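3 Kommentare · 12 Mal geteilt

Projektbericht: Kantendarstellung und Ladezeit im Lernportal Stivthorpe
Bearbeitung: Sushil Maurya

3. Vorgehen
Untersucht wurde, wie stark sich Bilddateien in den Kursseiten verkleinern lassen, ohne dass schräge Kanten beim Lesen stören. Der Bestand umfasste 63 Seiten aus dem Kurs Grovumard. Jede Seite wurde im Browser Cesik zweimal geladen, einmal mit leerem und einmal mit gefülltem Zwischenspeicher. Gerenderte Grafiken mit einfarbigem Hintergrund wurden getrennt von Fotografien ausgewertet. 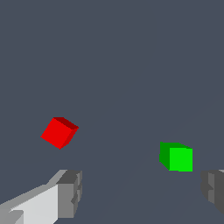
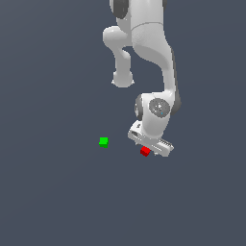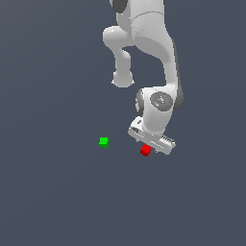 Abb. 2: Gerenderte Grafiken mit Würfeln vor blaugrauem, untexturiertem Hintergrund.

4. Ergebnisse
Die verlustfreie Kompression senkte die Dateigröße der gerenderten Grafiken um 35 Prozent. Bei Fotografien betrug die Einsparung 12 Prozent. Der Effekt auf die Ladezeit war bei gefülltem Zwischenspeicher nicht messbar. Das Verfahren nach Lahtinen wurde nur für Fotografien eingesetzt. Offen bleibt das Verhalten auf Mobilgeräten; die Messreihe dazu ist für September vorgesehen.

Kontakt | Impressum | Nach oben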